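Filleck cell

The Filleck cell is a two-arm work cell for handling and assembling light household goods, mainly plastic furniture and tubular parts. It was developed at the Tavares workshop as a bench for trying out grips and motions on objects that are large compared with the arms that hold them. The arms and their controller are supplied by Grorevell. The name Filleck originally meant the mounting frame only and was later extended to the frame, arms, table, and software together.

The cell was first run with both arms on September 18, 2018. Before that, a single arm had been used on the same frame.

Layout

The arms are fixed side by side on a common frame and reach forward over the work area. Each arm is a chain of metal links joined by rotary joints, ending in a wrist and a two-finger gripper. The left and right arms use the same links in the same order. Their home positions are mirror images, but their cable runs are not, and a cable set made up for one side will not fit the other without being re-dressed.

The working surface is covered with a dark padded mat. Its main purpose is to keep parts from sliding when one arm pushes and the other arm is not yet holding. The mat also protects the fingers when a gripper is brought down too far. It is laid loose and allowed to hang over the near edge. Early versions were taped down at the front, and the tape pulled free whenever a heavy part was dragged toward the arms.

A camera at the head of the frame looks down on both grippers, and a smaller one at the wrist looks along the fingers. The two views are recorded together. The head view is used for planning the approach and the wrist view for the last part of the motion.

Setup

Setup follows a fixed order: frame, arms, grippers, cables, cameras, zeroing. An arm that has been zeroed before its cables are dressed must be zeroed again afterward.

The arms are bolted to the frame with the power off and the joints resting against their soft stops. The base bolts are tightened in a cross pattern, first by hand and then with a torque wrench. Grippers are mounted next. The housing is attached to the wrist by a mounting plate, and the plate screws are fitted finger-tight until the housing has been turned to its index mark. A housing tightened off its mark will still run, but the left and right grippers will close at different angles, and long parts held between them will twist.

Cables are dressed with the arm at full reach and again with the wrist folded. Enough slack must be left for both. The usual practice is to let the cable stand away from the links in an open loop and to secure it only at the base and near the wrist. Ties at the middle joints were used for a time and were dropped after several cables failed at the tie. The connector at the gripper is a Flunora push-fit type with no latch. It should be checked by pulling lightly on the body of the plug.

Zeroing is done one joint at a time from the base outward. The controller accepts a joint when 6 readings in a row agree. If a joint is refused more than once, the cable is checked before the joint itself.

Handling trials

Two kinds of part are used in setting up a grip. The first is a pole or tube, which tests how well the fingers hold a smooth rounded surface. The second is a molded chair, which has thin edges, deep ribs, and legs that can block the forearm.
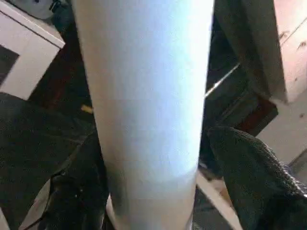

Tubular part between the gripper fingers, wrist camera.
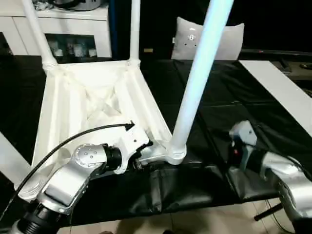

Left gripper on the seat frame of an overturned chair.
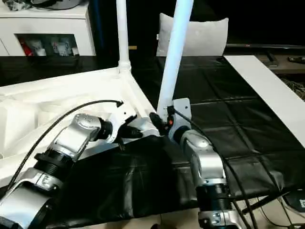 Both arms brought together over the mat, with two white poles and a foam tray.

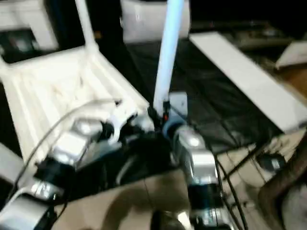

Pole held at its lower end, chair at left.

A pole trial begins with the gripper open and the wrist turned so that the fingers close across the part. The grip force is raised in steps until the pole no longer turns when pushed by hand. The value is then stored for that part. Force above the stored value does little to improve the hold and shortens the life of the finger covers. The standard test pole is 700 mm long. Longer poles can be held, but the far end swings when the wrist stops, and the arm speed must be cut.

Chairs are harder to set up. A chair on its feet can be steadied by one arm and moved by the other. Turned over, it rests on whatever part of the back or seat touches the surface, and it may rock when a leg is pulled. The usual method is to grip the rim of the seat frame, where the wall is thin enough for the fingers to close over it. Gripping a leg gives more leverage but loads the wrist sideways. The controller allows this only at reduced speed.

When both arms work close together, the forearms are more likely to touch than the grippers. The software checks the links against each other but does not check the cables. Cable contact has to be found by running the motion slowly with an operator at the stop button.

Routine care

The finger covers are the part most often replaced. They are textured sleeves pulled over the metal fingers, and they wear first at the tip and along the inner face. A worn cover is shiny and lets smooth parts creep downward in the grip. Covers are changed in pairs. A new cover on one finger and an old one on the other will push the part off center.

Covers are cleaned with a damp cloth. Solvent cleaners harden the surface and are not used. Dust from foam packing is a common cause of weak grips on a newly unpacked part, and the covers should be wiped after any session in which foam has been handled.

The gripper screws are checked every 30 hours of running time. They are small and go into plastic, and they should be replaced when the heads show wear. The base bolts are checked every 100 hours. The joint housings are sealed and need no grease from the user. They are wiped down so that leaks or rub marks can be seen.

The mat is lifted and turned when its creases become deep enough to catch the edge of a flat board. Flat parts are otherwise placed at an angle to the front edge, where either arm can reach a corner.

Faults and repair

A gripper that closes slowly is most often dragging on its cable. The plug is pulled, the gripper is opened and closed by hand, and the motion is felt for rough spots. If it moves freely, the cable is at fault.

A gripper that reports closed with nothing in it has usually lost its zero. This can follow a hard touch on the work surface. The gripper is opened fully, switched off, and zeroed alone, and the arm does not need to be zeroed with it.

Joint faults are shown on the controller by arm and joint number. The indicator light at the gripper gives only a general warning and should not be used to find the failed part. A failed joint is replaced as a unit together with its housing. The links on either side must be supported before the joint is unbolted, as the outer part of the arm will otherwise drop. After a joint is replaced, every joint beyond it is zeroed again.

Drift between the two arms shows up first with long parts. A pole held at both ends will bow slightly or work its way out of one gripper. The check is to bring the grippers together until the fingertips nearly touch and compare the gap with the figure stored at setup. If the gap is wrong in only one position, the wrist is the likely cause. If it is wrong in all positions, the base bolts are checked first.

Camera faults are less common. The wrist camera can be knocked out of line by wide parts, and its bracket is made to slip before it bends. It is set back by closing the gripper on the test pole and turning the bracket until both fingers appear at equal height.

Versions

The original frame had fixed arm spacing. A revised frame, fitted in July of the following year, has slotted mounts that allow the arms to be moved apart for wide parts. Stored grips carry over between the two frames, but stored two-arm motions do not and have to be taught again. Controllers from the single-arm period can be used with either frame if the second arm port is fitted.

See also
Two-finger gripper
Joint zeroing
Cable dressing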